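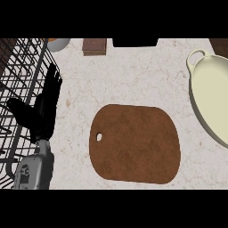 Dishes Should Be Somebody's Job, by Name

By Florence Morin
22/06/2020

Shared houses fall apart over dishes more often than over rent. I have lived in four of them, all in Girkwood, and I only remember one serious argument about money. I could fill a notebook with the ones about the sink.

The usual rule is that everyone washes their own. It sounds fair and it is the rule I would get rid of first. A pot of soup feeds three people and one of them made it. The cutting board was used by two. Somebody's friend had coffee and left. By evening there is a pile that belongs to no one in particular, and each person in the house can say truthfully that their own plate is clean.

In my second house, on Caron Street, we tried to fix this with labels. Each of us had a shelf, a mug and a set of bowls. It held up for 17 days. Then people started borrowing bowls, and after that we were arguing about bowls as well as dishes.

What I would do is give the whole kitchen to one person for one day. Everything in the sink that day is theirs, whoever put it there. The next day it is somebody else's turn and they can leave the room alone until their name comes around again. We did this in the last house I shared, from August until I moved out, and I washed more dishes on my days than I ever had before. I also spent five days out of six not thinking about them.

The objection I hear most is that some people cook more than others and so make more mess. That is true. The person who roasts a chicken uses every pan. But the chicken gets eaten by the house, and if it doesn't, the cook can be asked to rinse the roasting tin. I would put up with a bit of unfairness in exchange for knowing whose day it is.

Another objection is that a dishwasher solves all this. We had one on Rallo Avenue. Loading it was easy enough to get people to do. Unloading it was the trouble. Clean plates stayed in the machine, dirty ones went on the counter, and we were back where we started with a higher electric bill.

I don't think a schedule needs an app or a points system. A housemate once set up a spreadsheet that gave every chore a score, and by spring one of us was owed 60 points and wanted them settled in groceries. A list of names on the refrigerator is enough. If you are away on your day, you swap with someone before you leave and write it down.

The same goes for families, I suspect, although people who live with their parents or their children tend to tell me it is different for them. My sister's household has no list. She does the dishes and is angry about it most evenings. I have offered to write the list for her and she has said no twice.

3,549 views | 60 shares | 17 comments

We use cookies to improve your experience on this site. By continuing to browse you agree to our cookie policy. Accept

Contact | Copyright 2020 Simus | Back to top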